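Burumari Counter-Top Ovens in Shared Kitchens
Review prepared for the Fammont Residents' Association
19th August

The Association was asked in March to consider whether the full-size cooker in the ground floor kitchen should be replaced, or whether a small oven would serve residents as well. Two Burumari ovens were bought for trial from Du Plessis, the supplier used for the laundry room. This review sets out what was found and what is recommended.

Residents use the kitchen chiefly between five and eight in the evening. Most meals are for one person, and the old cooker took a long time to heat for a single portion. Complaints about waiting had become frequent by the end of winter.

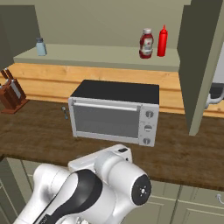
Heating was judged satisfactory. A tray of frozen chips browned evenly if turned once, and baked potatoes were cooked through in less time than in the old cooker. Toast was less even, with the back row darker than the front. Residents who bake will find the oven too shallow for a tall loaf, and a large roasting tin does not fit at all.

The timer is the weakest part. It is stiff at the short end and must be turned well past the mark and then brought back. Izzati Osman, who co-ordinated the trial, received more remarks on this point than on any other. The bell is also quiet, and cannot be heard from the dining room with the door closed.

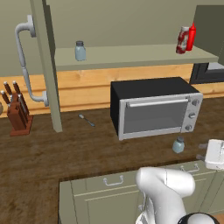 Cleaning is straightforward provided that the crumb tray is emptied daily. Where this was neglected, there was smoke, and on one occasion the alarm sounded. The wire shelf may be washed in the sink. Abrasive pads should not be used on the glass.

The cost of the trial was met from the kitchen fund. Each oven was priced at 64 pounds, delivery included. A new full-size cooker from Fundatero was quoted at 1828 pounds before fitting.

Prasetyo Liew has asked that the instruction leaflet be kept in the kitchen drawer, as the copy issued in spring has been mislaid.

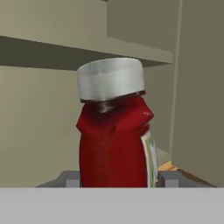

May residents leave food in the oven while they are out of the kitchen?
Food must be attended at all times while the oven is switched on. A resident who is called away should switch it off at the wall.

The Association recommends that both ovens be kept and that the old cooker remain in place for weekend use until the matter is reviewed. Residents who wish to comment should write to the office.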